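Bonura hand-held gripper kit: questions we get asked

What do I get in the box?
Two hand-held grippers, spare finger pads, a charger and a printed guide that a few customers have even opened. The kit weighs 5 kg packed.

Do I need to own a robot?
No. You hold the gripper, do the job yourself, and the recording goes off to train whichever robot you buy later. Plenty of our customers haven't got one yet and seem quite cheerful about it.

What should I practise on?
Whatever is in your recycling. Bottles and cups lying on their sides make a good first table, as they like to roll and don't mind being dropped. A patterned tablecloth is fine. So is daylight from a window, though you may want to try the same job again after dark.
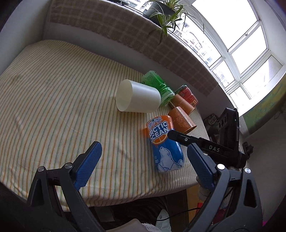

Start with one object and work up to a cluster. Paper cups need a lighter squeeze than you think – everyone crushes a few.

How many recordings will I need?
For a simple tidying job, we suggest 2,000. Yes, really. Put the radio on.

How long does the battery last?
Up to 6 hours. Your wrist will ask to stop sooner.

Can I hire one instead?
Yes, through our Urkham shop, for a minimum of 32 days. Hire kits come back in all sorts of states, so please wipe off the jam.

Does it work with Zudier software?
It does, from the August update onwards. Earlier versions will open the files and then sulk.

What if I break a finger?
If it's one of ours, order a new one from the spares page. If it's one of yours, see a doctor.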